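Clumora Armed Group Register
Vukent / Products / Conflict data

Annual licence, single organisation
Register version in force: 4/24/21

Clumora is a structured register of non-state armed groups, covering splinter factions, successor groups, local self-defence units and criminal bands with a fixed area of operation. It is supplied as a set of linked tables with a written profile for each group. The register is intended for analysts, insurers, aid organisations and logistics firms that need to know which group is present in a district, what it was called before and who it is fighting.

Each group holds a permanent identifier. The identifier stays the same when a group changes its name, and is closed when the group disbands or is absorbed. A split creates a new identifier with a parent link to the old one. Aliases are stored in a separate table with the language, the type of source and the first date of use.

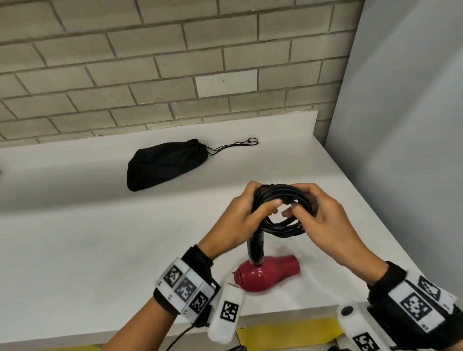
What each record contains

Identifier, main name and aliases
Parent, successor and rival links
Command structure, where known, by role
Area of operation, to municipality level
Main sources of income, coded from a list of 14 categories
Ceasefires, talks and mass surrenders
Confidence grade for every field

Personal names of commanders are included only where they have been published by a court or a government body. Aliases of commanders are listed without this restriction.

Confidence grading

Fields are graded on the Kiiskinen scale, which runs from A (confirmed by independent sources) to E (single claim, not tested). A field graded A or B must be backed by at least two sources that do not quote each other. Statements issued by the group itself are recorded but cannot raise a grade above D. Grades are reviewed whenever a new source is added, and the earlier grade is kept in the change log.

Coverage and updates

The current version covers 20 countries. Profiles are revised on a 70-day cycle, with interim notices sent when a split, merger or change of leadership reaches grade C. The next scheduled extension, in June, adds river and coastal boundaries to the area tables. The register editor is Irfan Chaudhry.

Delivery

Files are supplied as CSV and as a Cilia package. Cilia is the Vukent desktop viewer, used to draw the links between groups and to step through them by date. It runs without a network connection after the first activation. Licence holders can install it on two machines.
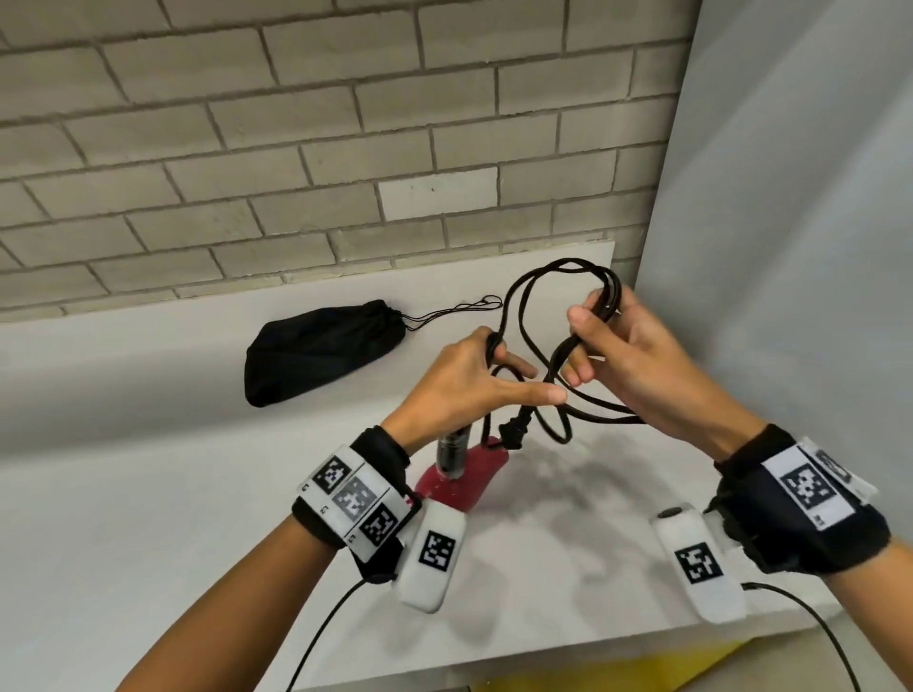 Can the register be used to follow a group that has split more than once?

Each split is stored as a separate event with its own date and grade. The parent links can be followed in either direction, in the CSV files or in Cilia, and a faction that later rejoins its parent is shown with a closing date and a merger link.

Not included

Casualty figures
Individual incident reports
Forecasts or risk scores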